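Ekbridge Area Workers Board > Company News > Skeler names new head of distribution

dockside_lou
Posted July 27, 2016

Skeler put out the notice this morning. The vice president of stores is moving over to run distribution, and the current distribution head is going to a new job called "chief of service." Both report to the chief executive. The changes take effect in August.

The notice says distribution will now cover the Ekbridge and Pranar warehouses under one person. Until now Pranar had its own director. It doesn't say what happens to the Pranar director.

Has anyone at Pranar been told anything?

nightpick57
I'm at Pranar. We had a short meeting at shift change. They read the same notice out loud and said schedules stay the same through August. Somebody asked about the director and the manager said she didn't have that information.

rackrow
This is the third distribution head since I started. Each one changes the reporting lines and then the next one changes them back. I would not read much into it.

harlow_b
I disagree. The last two came from outside and had never run anything here. The new one ran stores for years and knows what late trucks do to a store. I worked in the Tak store when she took over the region and deliveries went from a mess to pretty decent.

rackrow
Deliveries to Tak got better when they opened the second dock at Pranar. That was already being built before she had the region.

harlow_b
The dock helped. She also moved the order cutoff to 2 in the afternoon, and that was her decision. Before that we were sending orders at closing and getting half of them.

dockside_lou
I remember the cutoff change. It made things harder on the warehouse side for a while, with everything landing in the middle of the day. They added people to second shift later on.

I went back and read the full notice again. It has one paragraph on why they are combining the two warehouses. It says Ekbridge and Pranar have been buying separately from the same carriers and paying different rates. 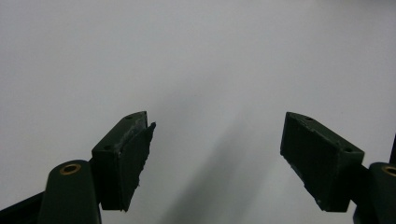
Does the new distribution head also take over the carrier contracts?

The carrier contracts stay with purchasing until they run out, and after that they move under distribution. It's in the last paragraph of the notice, right before the contact line.

tvale
So for a while she is in charge of the trucks but not what they pay for the trucks. Seems backward.

nightpick57
It's like that now. Our director complained about it more than once in meetings.

gridley_s
Does anyone know what "chief of service" is? I looked at the company page and it isn't listed. Sounds like a title you give someone on the way out.

rackrow
Agree with that. No staff named, no budget named.

dockside_lou
The notice says customer returns and the phone center. The phone center is 65 people, so it isn't nothing. But it is a lot smaller than distribution, yes.

harlow_b
I was in the phone center before stores. It has been passed around between departments the whole time and could use one person over it. I wouldn't call that a job on the way out.

gridley_s
Fair, I didn't see the part about the phone center. I still think it's a step down.

tvale
Question for the Pranar people. Are the 15 open jobs there still posted? I applied for the receiving lead and got one email back and then silence.

nightpick57
They were posted as of last week. I heard leads are on hold until the new head starts, but that is from another picker and not from a manager. I'd call the office and ask. Email goes to a shared inbox and sits there.

tvale
OK, will call. Thanks.

dockside_lou
If they give you a date, post it. A couple of people on my shift put in for the same ones.

rackrow
My guess is the hold lasts until September and then they repost everything with new titles.

harlow_b
Could be. They did that at Tak and most people who had applied got called back anyway.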